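Skip to content
bovari-sort / README

Bovari Sort: two finger sets, one pile of groceries

A comparison of the Osen and Cordeiro finger sets on a two-arm table, kept by Malou Bjarnason and Seren Craddock at Drasstead. We meant to settle an argument. We now have 432 episodes and the same argument, with plots.

What's in it

432 episodes of produce being moved between bins and the tabletop, 300 with the Osen fingers and the rest with the Cordeiro set. Both arms are recorded even when one of them does nothing useful, and it often does nothing useful for a while. Mushrooms are the hard class. Lemons forgive almost anything.
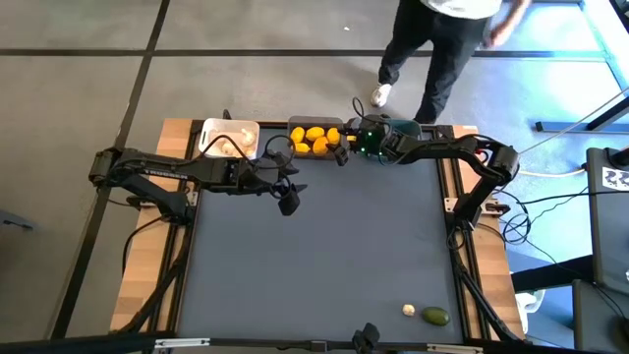
Can I train on one finger set and test on the other?
You can, and the split files are set up for it. Expect trouble with the mushrooms: the Cordeiro pads are wider, so a grasp learned on the Osen set tends to close early.

Views

There is a view down onto the mat and a low one across the tabletop. The low view is better for judging finger height over a bin rim. It also takes in a good deal of the lab, so crop it unless you want your policy to develop opinions about ceiling ducts. Clear and smoky bins confuse depth in both views. Malou wanted them removed. Seren said kitchens have them. They stayed.

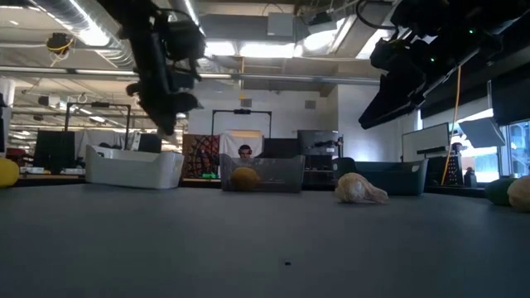
Page last modified: April, by scraddock (5 revisions)

Known problems

Gripper width is logged in motor units for the first 2 sessions and in millimeters after that. The convert script handles it if you remember to run the convert script.

"Success" means the item ended up in the right bin. It says nothing about the condition of the item. There is a bruise column, filled in by Malou with increasing severity as the month went on.

Controller gains were left alone between finger sets. Seren considers this fair. The Cordeiro fingers are heavier, and Malou considers it sabotage.

Please open an issue before sending a new label scheme. We have three already.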